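Pollus Adds Capillary Bench Mat for Container Nurseries

MUNELL - Pollus, a supplier of watering equipment to the nursery trade, will begin shipping the Plulter capillary mat in December. The mat is intended for wholesale and retail growers who hold container stock on flat benches or on leveled ground beds and want to water it from below.

Plulter is a layered mat. The lower layer is a solid film that keeps water from draining through to the bench. The middle layer is a felt that moves water sideways from the feed line to the pots. The top layer is a perforated cover that limits evaporation and slows root growth into the felt. Pots with flat bases and open drainage holes draw water from the felt as the potting mix dries.

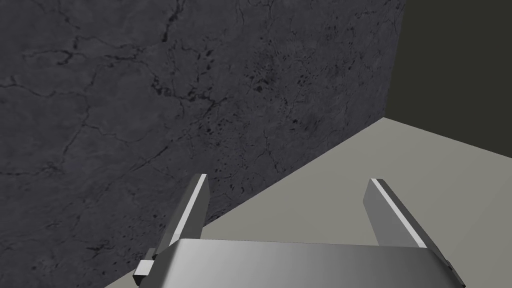 Computer rendering: dark gray wall with black crack lines.

The mat is sold in rolls 100 feet long and can be cut with shears or a utility knife. Cut edges do not need to be sealed, but the film layer should be folded up and clipped along any side of the bench that sits lower than the feed line. Pollus recommends a bench slope of no more than 2 percent. On steeper benches, water collects at the low end and the pots at the high end may not receive enough.

Water is supplied through drip tape laid lengthwise under the cover. The tape connects to a standard hose fitting with a pressure reducer and a screen filter, both included with the roll. Any timer that can run several short cycles a day is suitable. Growers who inject liquid feed should flush the line with clear water after each application, and should rinse the mat from above once a month to remove salts.

Plulter was tested at the Munell growing yard on 562 containers of boxwood, heather, dwarf conifers and hardy ferns. Each block was watered in at potting and then left on the mat, with overhead watering used only to rinse foliage. Stock in peat-based and bark-based mixes was included. Coarse bark mixes took up water more slowly and needed a longer first soak from above before the pots were set down.
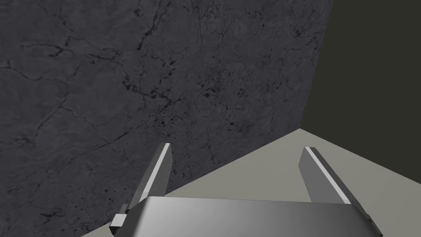
Growers at the test yard were asked for comments on handling, and one wrote that the cover was easy enough to sweep between crops but that small pots had to be pressed down firmly, "or they sit on a ridge of the cover and dry out before the rest of the block." The installation sheet now includes a step for rolling the cover flat before stock is placed.

Several points apply to plant choice. Species that need a dry root zone in winter, including most lavenders and alpine plants, should not be left on a wet mat in cold weather. The feed can be shut off by section with the inline valves. After shutoff, the felt can hold usable moisture for up to 14 days under cool, shaded conditions. In full summer sun the period is much shorter, and pots should be checked by weight.

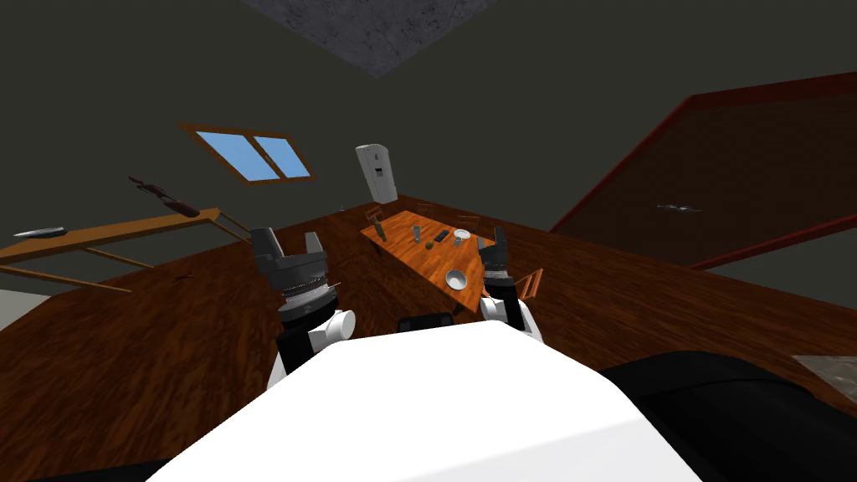
Containers with raised feet or a deep recessed base do not make contact with the felt and are not suitable without a wick. Pollus supplies wicks separately in bundles. They are pushed through a drainage hole before potting, with the tail left flat under the pot.

The mat can be cleaned in place with a soft broom and low-pressure water. Pressure washers will tear the cover. If algae builds up, the cover can be lifted off and replaced without changing the felt. Replacement covers are sold in the same length as the mat.

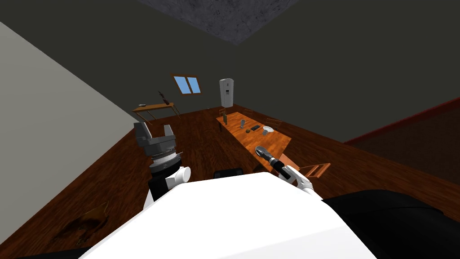
Plulter will be sold directly by Pollus and through Peng, which will stock full rolls, wicks and covers for collection. Cut lengths are available from Pollus only. Trade accounts can request a sample square, a price list and the installation sheet from the sales desk.

Orders placed before the first shipment will be filled in the order received.

Media and trade contact: Pollus Sales Desk, Munell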